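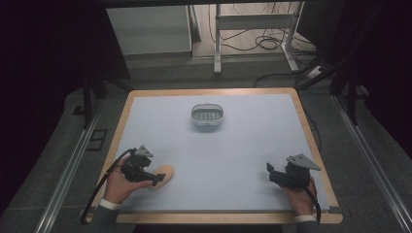 Nernell家务自动化可行性项目 七月进展汇报

Erzsébet Pintér女士，您好：

上次通话时您问我，照现在的进度，机器到底能不能在普通人家里帮上忙。我当时答得含糊，回来以后一直惦记着，这份汇报就尽量围着这个问题来写，写得啰嗦的地方还请您多包涵。

先说这个月的主要工作。我们把精力都放在“收拾桌面”这一类小活上，就是把散在桌上的东西拿起来，放进篮子里。听着简单，可Solberg那边的几户试点家庭填问卷时，排在最前面的愿望偏偏就是这一件，擦窗户和叠衣服都在它后面。示范数据仍由人手持夹爪来做，一手一只，面包形状的物件配白色小塑料篮这一组，到月底已录满200段，比原计划早了几天。Vasilică Nedelcu带着两位新同事一起做，他们上手很快，我很想在这里替他们说句好话。

再说结果。用这批数据训练出来的模型，在我们自己的台面上表现不错，篮子摆在熟悉的位置时，多数时候能一次放进去。篮子一挪到桌角，或者换成Bustwood寄来的那只深一些的篮子，它就开始犹豫，夹着东西停在半空，有时候还会松得太早。我们连着做了5轮对比，其中2轮因为中途改了桌面高度，数据不能和前面的放在一起看，只好作废，这是我安排上的疏忽，下个月会先把高度定死再开工。

软的东西还是老大难。硬一点的物件，夹得重些轻些都没关系；真正的面包一捏就扁，模型又看不出自己捏得太狠。Marinescu车间的师傅来看过一回，他关心的是能不能拿去给货架补货，看完以后说，盒装的可以谈，袋装的先别提。我觉得这话很公道，也和我们自己的判断差不多。

所以回到您的问题：在一张固定的桌子上，对着几样认得的东西，机器已经能干一点活了，只是比人慢得多，旁边还得有人照应。要搬进一个真正的厨房，桌上有水、有碎屑、有孩子刚放下的杯子，我不敢说今年能做到。店铺里的活反倒可能走得快些，毕竟货架是规整的，东西的样子也不常变。

经费方面，本月支出在预算之内，夹爪指垫磨损比预想的快，备件一项略有超出，已从差旅里挪补，明细随附表一并寄上。

下个月打算做的事：
篮子的位置和朝向每段都换，不再固定；
加入两种软质物件，先从海绵和毛巾卷开始；
请一户Solberg的家庭把自家的小桌子借给我们，录一批不在实验室里的数据。

最后一项还需要您点个头，主要是保险和运输的费用没有列在原来的申请里，数目不大，Vasilică已经把报价整理好了。您若方便，上午十点以后打电话给我都可以，我基本都在。

谢谢您一直以来的耐心和信任。

Nernell项目组 敬上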